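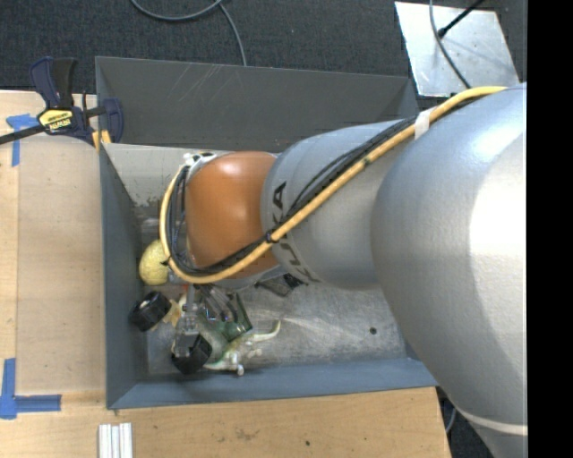 The bin build has been nearly finished at every meeting since it began, one member said, and it would help to hear what the arm can do today without somebody standing over it. The question was taken before the agenda.

Jumden Shared Workshop
Minutes of the build meeting, May 4, 2021
Held in the back bay. Apologies were noted on the sign-in sheet.

1. Minutes of the last meeting
Accepted with one correction. Item 4 recorded that the bin picking was "working". The wording agreed at the time was "working on the bench". The minute-taker was asked to be more careful with that word.

2. Bin picking: where it stands
The builders reported that the arm will reach into the metal bin, close on an object and lift it out, provided the object is one it has been tuned for. The test load is still odds and ends, including a green and white toy. The builders think a mixed load is a fair test. Others present thought it was a fair test only if the load is tipped in and left alone, and asked whether this is being done. The answer was "mostly".

In the last logged run there were 129 attempts. The builders described the result as encouraging. Asked for the number of successful picks, they said the log did not separate a clean pick from one where the object was dropped on the way up. It was pointed out that those are different outcomes. The builders agreed to log them separately from now on, and the meeting declined to record the run as a result of any kind.

The see-through green item was discussed at some length. The depth software, Gitach, is said to have trouble with anything see-through. One view was that such things should come out of the load until the rest is reliable. The other was that taking out whatever doesn't work is how we got a good-looking demo last time and a red face afterwards. Left in, on a show of hands.

3. Bin position
The bin is held at the corner with a bar clamp and its place on the wood is marked in blue tape. The builders are happy with this. Several people were not. Tape will show where the bin ought to be but won't put it back there, and a bar clamp can be borrowed by anyone with a glue-up on the go. The builders said this had not happened. It was suggested they wait.

Agreed that a fixed stop be screwed down on two sides. Any leftover hardwood will do. The tape can stay if people are fond of it.

4. Cabling
A question was raised about the yellow cable along the arm, and whether the loop at the wrist has been tried through the full range of movement or only through the moves in the demo program. Only the demo moves. The builders feel there is enough slack. The meeting would like this shown at slow speed before anyone goes faster, and would also like the white tape on the cabling replaced with a proper clip. No objection from the builders, who said they had meant to do it.

5. Gripper fingers
Bakeo has offered a set of replacement fingers at a discount if we write up how they perform. There was little enthusiasm. The current fingers are see-through, easy to make and cheap to break, and no one could say what problem the new ones would fix. The offer reads well - most offers do. Deferred until the log in item 2 tells us whether picks are failing at the fingers or somewhere else.

6. Money
Spending on the build stands at $2,680, against a cap set last year that was meant to cover everything. The builders asked for more to buy a second controller card from Royer as a spare. Refused for now. The card in use has not failed, and the request came with no quote.

It was asked what the build is for. The original proposal said it would sort offcuts and hardware from the shared scrap tub. Sorting the tub by hand takes one person a lunch break. The builders said the learning was the point, and a fair number of members agreed with them. It was noted that the proposal didn't say so.

7. Access while the arm is powered
The rule stays as it is: 2 people present, one of them at the stop button and doing nothing else. A request to relax it for short tests was turned down. Over 13 members now hold a key to the back bay, so a sign goes on the inside of the door as well as the outside.

8. Open night in June
The builders would like to run the arm for visitors. Allowed on condition that a visitor, and not a builder, tips the load into the bin, and that nothing is nudged afterwards. If the stops in item 3 are not fitted by then, the arm stays off and people can look at it.

Actions
Builders: separate columns in the log for picks and drops; slow-speed cable check; clip in place of tape; stops on the bin.
Minute-taker: reply to Bakeo, no commitment.
Builders: written quote from Royer if the card is to be raised again.

Next meeting once the new log has a full run in it.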